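Forum Rumex — Simulation et robotique mobile
Sujet : Le bras se fige à l'approche du bureau (simu) — fausse collision ?

joaquim_b
Membre, 78 messages
Posté le 12 déc. 2020

Salut tout le monde,

Je deviens un peu chèvre avec ma simu, alors je vous expose le truc. J'ai un manipulateur mobile dans une pièce type bureau, il doit s'approcher du meuble et prendre un des petits objets posés dessus. Tout allait bien jusqu'à ce que je remplace le planificateur par celui d'Enda. Depuis, environ une fois sur deux, le robot arrive devant le bureau, s'arrête net, et le journal me crache « collision prédite, trajectoire rejetée ». Ensuite plus rien, il faut relancer l'épisode à la main.

J'ai regonflé les marges, dégonflé les marges, baissé la vitesse de la base, rien n'y fait. J'ai laissé tourner 60 épisodes cette nuit et le défaut est revenu tout du long. Pour info, la graine 3637 le reproduit à tous les coups (au moins j'ai ça !).

Je vous mets ce que renvoie la caméra embarquée au moment du blocage : 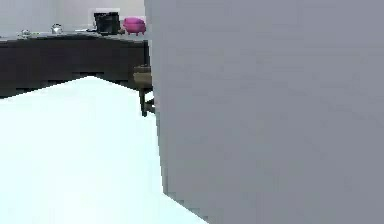

Graine 3637, caméra embarquée, robot à l'arrêt devant le bureau

Si quelqu'un a déjà vu ça, je prends tout.

idalina.cunha
Modératrice

Coucou Joaquim ! Première question bête : c'est quoi ce grand aplat gris qui mange toute la droite ? Chez toi c'est un mur, une porte de placard, ou un morceau du robot ? Vu comme ça, impossible à dire, il n'y a ni joint ni articulation. Et le truc très clair en bas à gauche, même question.

joaquim_b
Membre

Ben justement, je ne sais pas trop... La pièce vient d'un paquet de scènes tout fait que je n'ai pas modélisé moi-même. J'ai supposé que le gris était un meuble et je suis passé à autre chose. Je sais, je sais.

ozkan_fan
Membre

Pour moi c'est tout vu, c'est ton planificateur. Celui d'Enda est beaucoup trop prudent, dès qu'il y a une surface à moins d'une main de distance il refuse tout. Je suis repassé sur l'ancien en avril et je dors mieux. Mets l'ancien, fin de l'histoire.

armindo_s
Membre

Pas d'accord du tout avec ozkan_fan. Un planificateur qui refuse d'avancer avec un panneau pareil collé à l'objectif, moi je trouve qu'il fait son boulot. Regarde la chaise : on en aperçoit juste une tranche, le reste est derrière le gris. Si le robot ne voit pas la chaise en entier, sa carte d'occupation a un trou à cet endroit, et l'inconnu est compté comme obstacle par défaut. Sur le vrai robot je serais bien content qu'il s'arrête !

Avec l'ancien tu n'auras plus le message, d'accord, mais tu risques d'aller taper dans la chaise et de t'en apercevoir bien plus tard.

ozkan_fan
Membre

En simu ça ne casse rien, une chaise. Il veut que ça tourne, il n'a pas demandé un audit de sécurité.

armindo_s
Membre

Ça ne casse rien jusqu'au jour où tu transfères la politique sur la machine. On a eu le coup à l'atelier avec un chariot, le montant de la pince y est passé et on a attendu la pièce 6 semaines. Depuis je ne désactive plus un contrôle de collision pour « que ça tourne ».

idalina.cunha
Modératrice

On reste calmes tous les deux :) Joaquim, fais afficher les maillages de collision par-dessus le rendu, et la position de la caméra avec. Je vois deux pistes : soit la base s'arrête vraiment trop près de quelque chose, soit le repère de la caméra est mal placé et elle regarde depuis un endroit où elle ne devrait pas être. Et sors aussi l'identifiant de l'objet gris dans la segmentation, tu seras fixé en deux minutes.

olga_c
Membre

Je plussoie pour la segmentation. J'ajoute un détail : les deux petits machins en verre à gauche du bureau, si c'est ça que tu veux attraper, ils font une poignée de pixels à cette distance. Même sans le blocage, je ne donnerais pas cher de ta détection. Essaie déjà avec l'objet rose, pour séparer les problèmes. Lui au moins, on ne peut pas le rater !

joaquim_b
Membre

Alors, retour de bricolage. J'ai sorti l'identifiant : le gris est un panneau de la scène, rien à voir avec le robot. Et son maillage de collision est bien plus épais que le maillage visuel, il déborde pile dans le couloir d'approche. Donc le planificateur avait raison de râler (ozkan_fan, désolé), mais il râlait sur une géométrie fausse (armindo, désolé aussi, un peu).

J'ai refait le maillage de collision du panneau et la graine 3637 passe. Par contre il m'en reste deux ou trois qui se figent toujours, et là je sèche. Je regarde la position de la caméra demain, comme dit Idalina. Olga, bien vu pour le verre, je prends le rose en attendant.

armindo_s
Membre

Excuses acceptées, un peu. Pour celles qui restent, vérifie que la carte d'occupation est bien vidée entre deux épisodes. Chez moi elle gardait les obstacles du précédent, et forcément le robot s'arrêtait devant des choses qui n'y étaient plus.

joaquim_b
Membre

Ah. Je ne la vide nulle part, moi. Je teste et je reviens — merci !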